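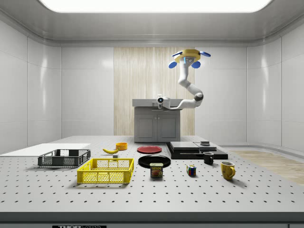
Scene setup rules for the shared benchmark - can we please agree on something

gurk_mod
Posted Sunday, 7:12 am

ok so we have 63 scene files in the shared folder now and no two people set them up the same way. Want to get a written rule set in place before the May freeze. Draft below, pick it apart.

1. Every object gets a real-world size and a mass in the file header. No "default" mass.
2. Arm base pose is written down as numbers, in the table's coordinates. Not "centered over table".
3. Random seed saved with every run.
4. Success is decided by a check in the code, not by somebody watching the replay.
5. Failed runs stay in the upload. All of them.
6. Nothing spawns touching anything else unless the task needs it.

Replies by tonight if you can, I want to lock the first version this week.

tumex_paul
7:40 am

1 through 5 fine. 6 is going to break half my stuff. I have cans leaning on plates, boxes stacked on boxes, thats the whole point of clutter tasks. If everything has to float in its own little bubble of space we're testing nothing.

gurk_mod
7:44 am

"unless the task needs it"

tumex_paul
7:46 am

yeah and who decides what the task needs. I'll say all of mine need it.

Gavin Tennant
8:20 am

Agree with Paul on 6, sort of. The problem isn't contact, it's overlap. Had a mug that spawned a hair inside the tabletop and the physics kicked it across the room on step one. Run got scored as a fail for the arm. Arm hadn't moved yet.

Suggest: contact ok, overlap not ok, and let the scene settle before the clock starts. Write the settle time in the header.

gurk_mod
8:31 am

Good. Changing 6 to that. How long for settle?

Gavin Tennant
8:33 am

We use 600 steps on Hesard. Probably more than you need but its cheap.

kwakfan19
9:05 am

600 steps at what timestep?? This is exactly the kind of thing that goes wrong. Write seconds or write both.

Gavin Tennant
9:11 am

Fair. Both.

lowgain
9:50 am

Can we talk about 4. A coded check is only as good as the check. I went through the Kwak uploads last month, 2,371 runs, and pulled 19 that were marked success where the object was on the plate but the gripper was still holding it. Technically in the zone. Not placed.

So the rule should say: object in zone, gripper open, arm backed off, object at rest. Then it counts.

tumex_paul
9:58 am

19 out of that many is nothing

lowgain
10:02 am

It's nothing until all of them are from the same policy. Which they were.

tumex_paul
10:04 am

ok thats worse

Mogens Hafstein
11:30 am

Coming at this from the other side, I run real cells and we take policies from this group. Two things I would like in the rules.

First, ceiling mounts. If the arm hangs from above, say so in the header, and say which way gravity points in the base frame. We got a policy that had been trained with the base flipped but the gravity comp left as for a floor mount. On the real arm it sagged and we hit the stop. No damage, but I don't want to find this out with my hand near the button.

Second, speed and force limits in the sim should be the ones you would accept on hardware. Training with the limits off and adding them at the end is bad practice and I will keep saying it.

gurk_mod
11:41 am

Adding mount direction + gravity vector as required. Limits I'm less sure. Some people here never go near hardware.

Mogens Hafstein
11:49 am

Then they write "limits off, not for hardware" at the top of the file. One line.

Gavin Tennant
11:52 am

+1. One line.

kwakfan19
12:15 pm

I don't like it. People skip those lines. If a file can be run on a real arm somebody will run it on a real arm. I'd go further, make limits required and no opt out.

lowgain
12:20 pm

You'd lose all the throwing tasks.

kwakfan19
12:21 pm

good

lowgain
12:22 pm

lol no

Mogens Hafstein
12:40 pm

I would not force it. A flag the loader reads, so the hardware side refuses the file. Text at the top and a flag. Then skipping the line doesn't matter.

gurk_mod
12:44 pm

Flag it is. Gurkside loader already has a field we can use I think, will check.

newbie_arm
1:30 pm

dumb question, does branding on the objects matter? like labels on cans and so on. or should everything be plain colors

tumex_paul
1:38 pm

keep the labels. Real kitchens have labels. Vision policy that only ever saw a plain cylinder falls over the first time it meets a soup can.

Gavin Tennant
1:45 pm

Keep them but note where the texture came from and whether you're allowed to share it. We had to pull a whole object set over that once. Boring but put it in the rules.

newbie_arm
1:47 pm

ok ty. and lighting? mine is one big panel overhead, nothing else

lowgain
1:55 pm

One light is fine for a baseline. Just don't report it as "robust" after. If you claim it handles lighting, vary the lighting, and say over what range.

gurk_mod
3:10 pm

Updated draft, changes only:

4. Success = object in zone, gripper open, arm clear, object at rest. All in code.
6. Contact allowed, overlap not. Settle time in header, in steps and seconds.
7. Mount direction and gravity vector in the base frame, required.
8. Limits on by default. If off: text line plus loader flag.
9. Source and license for every mesh and texture.
10. Lighting claims need a stated range.

Anybody against?

kwakfan19
3:22 pm

Still against 8 but not going to die over it.

tumex_paul
3:30 pm

fine with all. Who's redoing the old files though. Not doing all my headers by hand

gurk_mod
3:34 pm

Old files get a script for the easy fields. Masses and licenses you fill in yourself - sorry. Anything not filled in by the freeze gets moved to the archive folder, it won't be deleted.

Mogens Hafstein
4:02 pm

Please have the script leave the gravity field empty. Do not let it guess.

gurk_mod
4:05 pm

Empty, and the loader errors out on it. Will post the script here when it runs clean on mine.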